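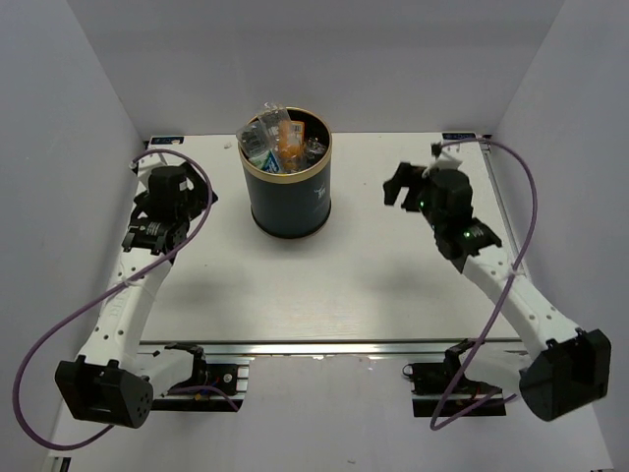 Student Robotics Clubs > Two-Arm Projects > Sorting bottles with our summer group

tridetti_mom
Joined July 2023

Hi everybody! I help out with a summer robotics club at our community school (my daughter is one of the students, which is how I got roped in, and I have loved every minute of it). The kids picked a cleanup project this year: two arms, one table, and everything on the table has to end up in the bin. They named the whole thing Studalell, and please don't ask me what it means because I have been given three different answers.

Right now they drive the arms by hand and save every run, and later the plan is to train a policy on the recordings. The goal is 500 runs by the end of August. They have 80. My question is whether they should keep the bottles in the same spots each time while they're learning, or scatter them from day one. We have two camps in the club and it gets pretty lively at snack time. 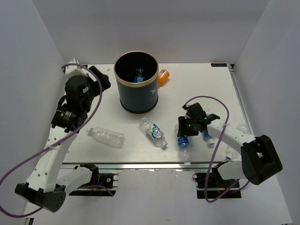 Bottle round, right arm going in for one of the blue labels.

gearbox_gus

Welcome, and what a nice project! I'd scatter from the start. We ran something similar with our high school team two seasons ago and spent weeks on beautiful, tidy runs with everything lined up, and then the arm was lost the minute a bottle was turned the other way. I like that yours are pointing every which way. The clear one without a label would be my worry, mostly for the cameras, so be sure those show up in plenty of runs.

Fonmont22

I'm going to disagree with Gus a little, with love. If the drivers are brand new, their early runs are going to be wobbly no matter what, and if you add a messy table on top of that you end up with 500 wobbly runs. Let them do a stretch with fixed positions, throw those runs out, and then scatter. My students were so much calmer after that, and calmer drivers make better data.

Also, who decides which arm takes which bottle? We had a rule that each arm owns its half of the table, and it saved us a lot of bumping.

tridetti_mom

Oh, throwing them out! I hadn't thought of that, and I can already hear the groaning. There is a halves rule, yes, though the one driving the left arm complains that the right side gets all the fun. I can see her point.

Bláthnaid Conneely

Hello from another club mentor. I'd side with Gus, but I wouldn't toss anything. Keep the early runs in their own folder and have the students train once with them and once without. That's a lovely little experiment all by itself, and it will settle your snack time argument better than any of us can. Our mentor Araújo had us do that last year and the write-up ended up being the kids' favorite part.

One small thing on the hardware side: have them check the cable ties on the arms before each session. We had a loop of cable catch on an elbow and lost an afternoon to it.

Fonmont22

Okay, the two folders idea is better than mine. I still say let them practice first, though!

gearbox_gus

Practice, sure. I just wouldn't line the bottles up for it.

tridetti_mom

Thank you all so much. I read the whole thread out loud to the group and they voted for two folders, with scattering beginning at the next session. Cable check is on the whiteboard now too. I'll come back and post how the first training goes, once they've gotten through a good many more runs.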